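Pekora electric steamer, four months on
Reviewed by Milagros Lagman, 2021-06-30

I bought this in February to replace a bamboo one that had split. 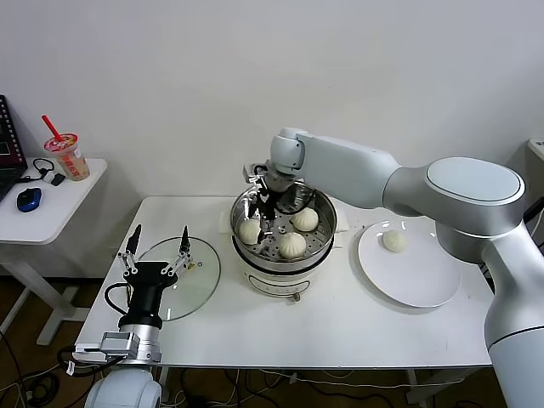 It has one knob and no timer, so I use my phone. Buns from the fridge take nearly 4 minutes longer than the booklet says. The steel tray wipes clean easily and the holes don't clog. The glass lid drips when you lift it - tilt it away from the food. Mine cost 127 with delivery. I'd buy it again, but I'd like a longer flex.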